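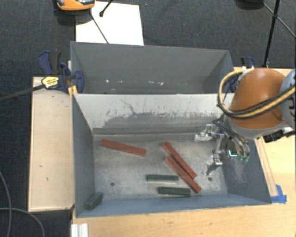
Adom Aryee's comment was that any cell looks cheap until you price the hand, and Plinameo's quote for the Minja bin-picking package bears him out. The arm and controller are listed at $3853 a month on lease. The multi-fingered gripper is a separate line at $441, and spare fingertips are extra.

Minja bin-picking package
Sold by: Plinameo
Minimum lease: 2 years
Setup visit: $700, one day on site

Sisance says it handles "mixed parts." Ask which parts. Short and long blocks on a flat metal floor are a fair start, but our castings at Lernthorpe come in oily and piled deep, and the spec sheet has no pick rate for that. Get one in writing before you sign. Bins and clamps not included.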